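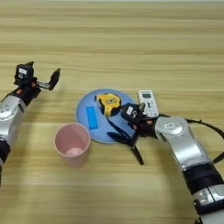

Looking after your monitor at home: cleaning, placing and setting up

I love a good monitor, and I love it even more when it's clean, at the right height and not blasting my eyes out at nine in the evening! Most of what follows costs next to nothing, and you can do the lot in a morning with a cup of tea going (kept well away from the keyboard, please).

Cleaning the screen

Switch it off first and leave it for a few minutes. Dust shows up beautifully on a dark panel, and you'll spot smears you never knew you had.

You want two microfibre cloths, the flat sort you'd use for glasses. Kitchen roll is too rough, and so is the hem of your jumper, however tempting. Go over the whole screen with the first cloth, dry, in long strokes from top to bottom. Hardly any pressure. If there are still marks, dampen the second cloth with distilled water, wring it out until it feels barely wet, and go again.

Never spray anything straight on to the screen. Drops run down to the bottom edge and creep in behind the bezel, and that can be the end of a perfectly good display. Window cleaner, vinegar and anything with ammonia should stay in the kitchen cupboard too, especially if you have a matt screen. The coating goes patchy and there's no getting it back.

For something really stuck on (a sneeze, jam, we've all been there), lay the damp cloth against it for half a minute and let it soften. Then wipe. Don't pick at it with a fingernail!

The back and the vents

Give the vents a going-over with a soft, dry paintbrush. I keep a cheap 40 mm one in the desk drawer just for this, and it's brilliant for keyboards as well. Brush downwards so the fluff falls out and not in. I do mine every 1st March along with the smoke alarm batteries, and then again in October before the heating goes on.

Wall-mounted screens get forgotten. If yours is on an arm, swing it out and have a look. You may be horrified.

Getting the height right

Sit how you normally sit, slouch and all, and look straight ahead. Your eyes should land on the top third of the screen. If you're looking up at it, it's too high, and your neck will tell you by teatime. People who wear varifocals usually want it lower still, tipped back a touch.

Distance is easy: stretch out an arm and your fingertips should just about brush the glass. With a very big screen, go further back.

No adjustable stand? A shelf offcut on two blocks works a treat. Boonsong Thaweesak, who has the desk opposite mine on Tuesdays-and-whenevers at our shared workroom in Gedska, made his from the end of an old bed and it's the nicest stand in the building. Check that it doesn't wobble when you type, and stick felt pads underneath so that it won't scratch the desk.

Light in the room

Put the screen side-on to the window if you can. With the window behind you, you'll get reflections. With it behind the monitor, you'll be squinting all day.

A small lamp behind the monitor, pointed at the wall, makes a lovely difference in the evening – it softens the jump between a bright screen and a dark room. Pick a plain white bulb if you do anything with photos. A coloured one will fool you into thinking your whites are off.

Brightness and colour without any gadgets

Hold a sheet of white printer paper next to the screen with a blank document open. If the screen glows like a lamp beside the paper, turn it down. If it looks grey and sad, turn it up. That's the whole test, and it's astonishingly good!

Let the monitor warm up for half an hour before you fiddle with colour. Then go into the menu and put every setting back to standard, because some of them come out of the box on a shouty "vivid" mode meant for shop floors. Both Windows and Mac have a step-by-step colour helper tucked away in the display settings. Take your time with it, and save the result under a name you'll recognise.

If you print a lot of pictures, a proper calibration sensor is worth borrowing. Ask at a camera club. Thabiso Msimang lent me his for a weekend and I got six screens done, including my mum's.

Cables

Most flicker I've been asked to look at has been a loose or tired cable. Push both ends home, and do up the little screws if there are any. Try a different cable before you blame the monitor, and try a different socket on the computer before you blame the cable.

Label both ends. Masking tape and a biro will do. Leave a bit of slack behind a screen that tilts or turns, then gather the rest with hook-and-loop ties. Plastic zip ties are a nuisance the first time you need to swap something.

Moving or storing one

Keep the original box if you've got the space. Otherwise, wrap the screen in a clean pillowcase, then a blanket, and carry it upright with the glass facing you. Hold it by the frame, never with your palms on the panel. In the car it should stand up, wedged between two cushions on the back seat.

If it has been somewhere cold, like a garage, leave it indoors overnight before you plug it in.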